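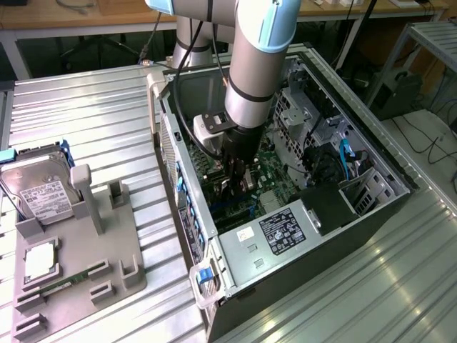
Edith Apaza asked, under my post on grading comments, whether anyone still keeps lesson files in folders or if everybody just uses the search bar now. She said she had stopped sorting anything when Beltwood moved to Farnlow, and that she finds what she wants most of the time by typing part of the title.

I started a reply and it got too long, so I'm putting it up as a post.

Last updated: February

Search this blog
Go

My short answer is that I do both, and that search only started working well for me after I cleaned up the folders. Before the cleanup my Farnlow drive held 1835 files. I know the number because it shows up at the bottom of the storage page, next to the bar that tells you how full you are. I had been carrying most of those files along since my first year of teaching, from a laptop to a thumb drive to the old school server and then to Farnlow, and I had never thrown anything out on the way.

When I typed "cell diagram" into the search box I got a long list of things called cell diagram, cell diagram new, cell diagram FINAL, cell diagram FINAL edited and Copy of cell diagram. Farnlow sorts results by the date they were last opened. That sounds helpful, but opening the wrong one moves it to the top, so every time I guessed wrong I made the wrong file easier to find. I handed out a worksheet with last year's due date on it more than once this way. The students noticed before I did.

So over winter break I went through it. The first thing I did was make a folder called Old and move everything into it. I didn't look at anything first. Then I made a folder for each class I teach now, and inside each of those a folder for each unit, numbered in the order I teach them. For the first stretch of the new semester I only pulled a file out of Old when I needed it for a lesson that week. If I never needed it, it stayed where it was.

I had read plenty of advice that says to sort by type, with a folder for slides, one for quizzes, one for labs and so on. I tried that years ago on the old server and it didn't suit me. When I plan, I plan a unit, and I want the slides and the quiz and the lab sheet sitting next to each other. If you teach the same kind of lesson in several courses it may be different for you. 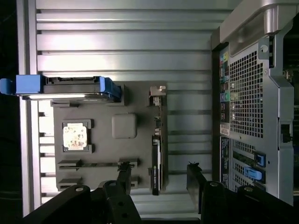
File names took longer than folders. What I settled on is the unit number, a short topic, and the kind of document, in that order, such as "03 osmosis lab sheet." I don't put the year in the name anymore. The year was the reason I had so many copies. Each fall I would duplicate everything and add the new year to the end, change a due date or two, and leave the old set sitting there. Now the due date goes in the Farnlow assignment post and doesn't appear on the worksheet at all, so the same worksheet works every year. If I fix a typo it stays fixed.

Farnlow keeps a version history for anything made in its own editor, which covers me if I change something and want the earlier wording back. It doesn't do this for uploaded PDFs. For those I keep the original document in the same folder and export again when I need to. I wish the help page said this more clearly. I learned it by uploading over a lab handout I liked.

A few things went wrong, and you may want to know about them before you try the same.

Moving a file in Farnlow keeps its link alive, so old assignment posts still point to the right place. Copying a file and deleting the original does not. I did that with the entire genetics unit before I understood the difference, and my students got a "file not available" message at eight in the evening, the night before a quiz. I spent a while that night pasting new links.

Sharing settings also follow the folder. When I moved some answer keys into a unit folder that was already shared with students, the keys became visible too. I caught that one the same afternoon. Now each class has a separate folder called Teacher that isn't shared with anyone, and keys go there and nowhere else. It breaks my rule of keeping the unit together, but I can live with it.
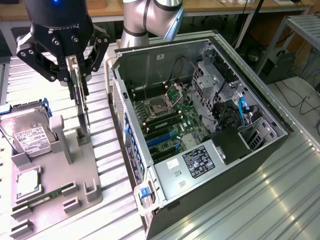
Photo: Condori

Then there's the department drive, which is a separate problem. Ours is shared with the people at the Skorton campus, and it has two folders called Biology. One has a capital B and one doesn't. I think they came over from different servers when the campuses were joined up. Nobody wants to delete either of them without asking, and I don't blame anyone for that. I put a text file in the lowercase one saying which folder our team uses now, and people seem to have switched — at least, nothing new has landed there since.

For the shared folders I don't rename other people's files, even the badly named ones. I did it two times and got a polite message both times from someone who couldn't find their slides.

As of this week, 288 files have made it out of Old and into the unit folders. That is everything I have taught from so far this year. I expect it to grow some in spring, when we get to ecology and I remember all the graphs I need. I'll leave Old alone through the summer and then download it to an external drive and clear it off Farnlow. I'm not ready to delete it outright. There is a field trip packet in there for a nature center that has since closed, and I would still like to reuse the map activity some day.

Search works fine now. I type "osmosis" and get a short list that I can read without scrolling. So Edith, if typing part of the title gets you the right file, I wouldn't spend your break on this. If you keep opening the wrong copy, try the Old folder first and see how far that gets you. It takes a few minutes and you can move everything back if you hate it.

I still haven't done anything about my email.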